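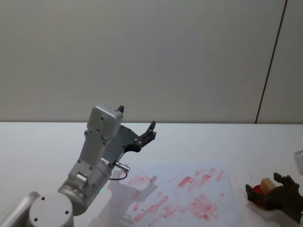 # Open workshop Monday at the Martens shed

Jolien Martens opens her workshop to visitors one Monday a month, and in April I finally went. The building is an old dairy store behind her house, shared by her, Asanka Weerasinghe and Cor Jansen. They split the rent and the coffee. The door was open at 4 and there was already a line for the bench with the arms on it.

Their build is a table with two arms that hand small parts to each other. They started it last fall. The white table was built first, then the pale gray walls were put up behind it so the cameras would have a plain background. Asanka said the walls took longer than the first arm did.

When I got to the table, one arm had its gripper raised and open, and the other had a small wooden block at its fingers. On the table between them was a whitish sheet covered in streaky red marks. Gert Motaung, who had driven over with me, got into a long talk with Cor about how flat the tabletop is. Cor had checked it with a straightedge and put shims under two of the legs.

The control software is called Worine, and Asanka wrote most of it. He keeps a log of every run in a paper notebook and was on run 153. The code runs on a used desktop computer under the bench, which cost 100 dollars. I asked whether they would publish it. Maybe later, he said – the setup notes aren't written yet.

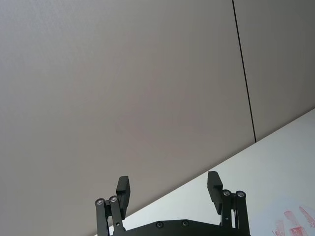 **Grippers and wiring**

Both grippers are black two-finger types. Silver pivot bolts join the linkage bars, and the finger pads are plain rectangular blocks. Jolien has a drawer of spare pads and let us handle them. She has tried softer ones and went back to the hard ones for the wooden blocks.

A small camera at the wrist looks out between the fingers. Mounting it took four tries, mostly over where the bracket should sit. The brackets were cut at Premex, a metal shop in the next town that does small orders on Fridays.

The cables are the part Cor wants to redo. He showed us a cable guide he is making from Rameck strip, with the first piece still in the vise. The budget for the rest of the year is 400 dollars and he expects the guides to take most of it.

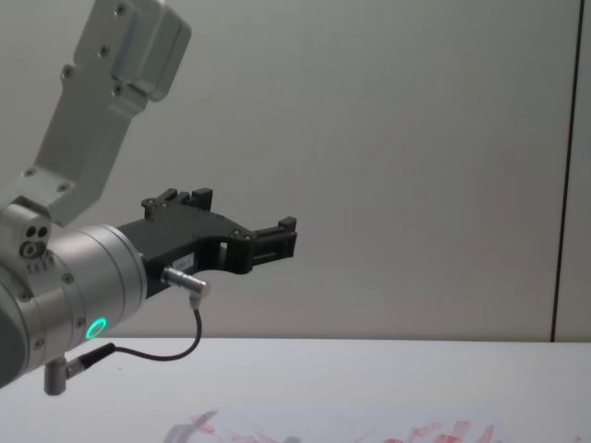 *Arm over the table, green ring light on, sensor cable looped under the gripper.*

We stayed until 6. Roos Hendriks was there with her two sons, who asked better questions than I did, mainly about the emergency stop. It is a large button on the side of the bench and each of them got to press it once.

If you go, park on the road and walk in, as the yard is too tight to turn a van. Bring a sweater. The shed has one heater and it stands at the other end from the arms. Jolien takes names for the next open day by the door – Gert and I both signed up.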